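Right, small thread about lollies, because I've been putting together a treat box for Rosalinda and I am enjoying it far too much.

I got Mum's purple flowery tablecloth out for the job — it makes any sorting feel like a party, even when it's only me and a cup of tea.

Rules so far: a shallow cardboard box, nothing that melts, and plenty of shiny wrappers. Rosalinda always goes for the shiny ones first, and so do I!

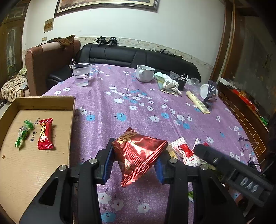
Donal reckons 12 is plenty for one person. Donal has never had to share a box with her kids, bless him, so I'm ignoring that and buying another bag tomorrow.

If anyone has a favourite sour one that travels well in the post, please tell me — I've still got a corner to fill and I'm open to bribery.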